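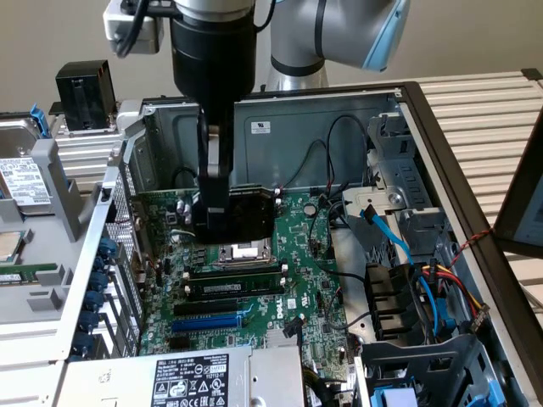
Minutes of the Mundach Street Neighborhood Association, spring general meeting
30 April 2026, upstairs room at the Jaliner Library
Minutes taken by Yolandi Rampersad

I'm doing the minutes again because I was the one with a pen. If I've got you saying something you didn't say, email me before the next meeting and I'll fix it. Jeanine Dijkstra chaired. We started a few minutes late while people found chairs (the extra ones live in the closet by the elevator, for next time).

Minutes of the February meeting

Read and accepted with one change. I wrote that the pothole outside the bakery had been filled. It was the one outside the dry cleaner. The bakery one is still very much there, and Jeanine has sent the city another request with the new form.

Yard sale

This took up most of the first hour and I think we got somewhere good! Last year's sale was spread over so many blocks that people at the far end of Stellov Avenue hardly saw a customer all morning. Jeanine's idea is to close off the one block between the library and the church lot and put everybody there. The street permit is the slow part, so she wants to apply right away.

There was a fair amount of back and forth about tables. Some people like selling from their own driveway and don't want to haul a dresser down the hill, which I get, my own driveway being very comfortable. We agreed that anyone who wants to stay home can, and we'll put their address on the map at the library end. Big furniture can be sold by photo, with a sign and a phone number.

Table fee will be $5, same as last year. Kids selling their own stuff don't pay. A couple of people wanted to raise it and use the extra for a bouncy house, but when we voted it lost pretty clearly, and I'll admit I voted against it (sorry, kids).

We have 28 households signed up so far. The list is on the clipboard at the library front desk, and if you signed the sheet at the potluck you still need to sign the real one. Please write your last name so that I can read it.

Money

The account stands at $3000 after the tree order went through. Jeanine passed around the bank statement. Question from the back about whether we really need to pay for the mailbox at the post office when almost everything comes by email now. The city still mails our permit papers there, so we're keeping it for one more year and then we'll look at it again.

Street trees

The trees are coming! We ordered 16 and the nursery, Ban Gardens, will bring them on the truck with the stakes and ties included. Mostly redbuds, with a few serviceberries for the spots under the power lines, where nothing tall is allowed.

Everybody who gets one has to promise to water it through the first two summers — that means a slow soak with the hose left on low, and a lot more water than you'd think. I read out the nursery's care sheet and then we argued about mulch. For the record: keep it off the trunk. If you can see where the trunk widens out at the bottom, you've done it right. The pile that looks like a volcano is how we lost the one by the bus stop.

We need people with shovels on planting day, and at least a few with a pickup. The sign-up sheet went around and came back with plenty of shovels and one truck. If you have a truck, or your brother-in-law does, let me know.

Speeding on Mundach Street

Long one. The stretch between the school crossing and the gas station is as bad as it's ever been, and two people told us about close calls with strollers. The city will do a traffic study if enough of us ask for it in writing. I've got the petition and will be walking it around on evenings after dinner. You don't have to own your house to sign, renters count exactly the same.

Somebody asked about speed bumps. The answer we got last time was that the fire department doesn't want them on this street because it's one of their main routes. Painted crosswalks and one of those flashing speed signs are more likely. I'd be happy with the sign. My husband got flashed by the one near the hospital and has driven like a grandmother past it ever since.

Alley lights

Still out behind the laundromat. Jeanine called the power company, was passed to the city, and was passed back to the power company. She has a ticket number now and will keep calling. In the meantime the laundromat has agreed to leave its back porch light on all night, so thank you to them.

Odds and ends

The little free library on the corner needs a new door hinge. It also needs fewer old phone books in it. Please.

A gray cat with a white chin has been visiting several porches on Stellov Avenue and seems well fed. If it's yours, it's fine, we'd just like to know what it's called.

The welcome packets for new neighbors are out of date (they list the old trash days). I said I'd redo them, and I'd love a hand with the typing.

Coffee: we ran out before the break. I'll bring the bigger pot.

To do

Jeanine: street permit, bakery pothole, alley lights
Yolandi: petition, welcome packets, bigger coffee pot
Everybody: find a truck

Next meeting will be in the same room, once the library gives us a date, and I'll send it out by email and tape it to the door downstairs. We stacked the chairs and were out before closing.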